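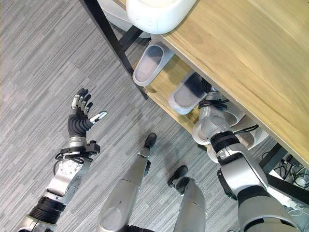 Skandlow Constabulary puts body armour for police dogs on permanent issue

Skandlow Constabulary will issue fitted protective vests to all of its general purpose police dogs from December, following a trial across two divisions. The vests will be held as personal equipment for each dog and recorded on the same register as officers' own armour.

The trial covered 14 dogs and their handlers, who logged 362 deployments between them. Handlers completed a one-page return after each deployment, giving the type of incident, the time the vest was worn, the air temperature and any effect on the dog's movement. The returns were reviewed monthly by the dog section and the force's equipment office.

The model selected is supplied by Deltesen and consists of two side panels and a chest panel in a removable outer cover. The outer cover carries a grab handle, a line attachment point and reflective lettering. Each vest is cut to six measurements taken from the individual dog and must be refitted if the dog's weight changes by more than the margin set out in the handler instructions.

Inspector Nataša Obradović of the dog section said: "The vest will be worn for pre-planned warrants, armed containment and searches for suspects believed to be carrying a weapon. It will not be worn for routine tracking or for searches in water. The handler on the ground keeps the final decision, and that decision will be recorded."

Two changes were made to the design during the trial. The first version of the chest panel rubbed behind the front legs on dogs with a narrow build, and the lower edge was raised. The original side buckles were replaced with a flat fastening after handlers reported that they caught on fencing and undergrowth.

Heat was the main limit on use. Under the new instructions a vest may be worn for a set period only, after which it must be removed and the dog rested with water available. The permitted period is shorter in warm weather, and above the upper temperature limit a supervisor must authorise use. Vehicles in the dog section now carry a laminated card with the figures.

Karthikeyan Acharya, veterinary adviser to the force, said: "We looked at gait, breathing recovery and skin condition. Most of the dogs moved normally in the vest after three or four short sessions. One dog did not settle in it and has been given a longer introduction, starting with the cover alone and no panels."

All handlers will complete a one-day course before the vest is issued to their dog. The course covers fitting, removal in an emergency, carrying an injured dog by the handle, and basic first aid for bleeding and shock. It will be run at the Jarnier training site by Sergeant Daniyal Lodhi. Officers from firearms and response teams will attend a shorter session on removing the vest when the handler is injured or absent.

The cost is 2,515 pounds per dog, including fitting, a spare outer cover and replacement panels at the end of their rated life. Funding has been met from the existing equipment budget - no post or vehicle has been given up to pay for it.

A written survey of officers who work alongside the dog section formed part of the trial. Of those who replied, 79 per cent supported permanent issue. The most common concern was the additional time needed to prepare a dog at an unplanned incident, and fitting times will be monitored during the first year.

Vests will be inspected monthly by the handler and twice a year by the equipment office. Any vest that has been struck, cut or soaked in fuel is to be withdrawn at once and kept for examination.

A summary of the trial findings is available on request from the press office.

Media contact: Cheng-en Choi, Press Office, Skandlow Constabulary. Lines are open from 8am to 6pm.

14 shares | 0 comments

© Skandlow Constabulary. All rights reserved. | Contact us | Back to top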